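Gallery: A Winter of Blocks at the Duneck Workroom

It has been a good long winter out here, and plenty of you have written to ask what we've been up to since the December open house, so I thought I'd put a few notes up before the mud season starts and I lose my evenings to the garden again. Most of what we've done has been small. Small in size, I mean, because the sanding alone took more hours than I would like to admit to my sister, who thinks I should have taken up knitting!

The blocks began with a box of offcuts that came to us from Tratdale, all different lengths, with a few lovely straight pieces in among the knotty ones. Ginette Lapointe cut the first shapes on a Monday evening and had the sense to begin with the easy ones, the cubes and the cylinders. The star came later. If you've ever tried to get five points to match on a piece of wood you can close your hand around, you'll know why there was a good deal of muttering from her end of the bench (and one very fine flat-nosed pencil lost behind the radiator, where it still is).

We tried a few ways of coloring them. A thin stain let the grain come through and looked handsome on the big pieces, but it went muddy on the little ones, so in the end we went with good plain color. Red and blue get picked up first by the children, every time, and I can't say I blame them.
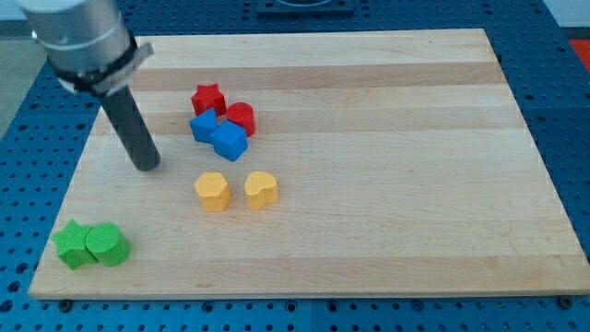
Colored blocks out on the striped maple board, with the red star standing up at the back of its group and a blue cube turned cornerwise in front of the red cylinder.

I'm very fond of that board. The maple strips run from pale cream to a darker tan, and I could look at them all day with a cup of coffee in my hand. Bright colors sit nicely on it, too. The blue triangle is the block I'd keep for myself if I were allowed to keep one, as it catches the light on its slanted side in a way the others don't.

For those who asked about finish, we rub the bare boards with oil, leave them overnight, and go over them again with a soft rag the next day. Go lightly on the end grain, which drinks up everything you give it. The blocks get a last pass with very fine paper along the edges before any color goes on, and then another look under the lamp, where all the scratches you swore weren't there come out to greet you.

Next up is a set of arches, which Ginette has drawn three different ways already and isn't happy with yet. I'll add them to this page when they're ready.

Last updated Feb 22, 2020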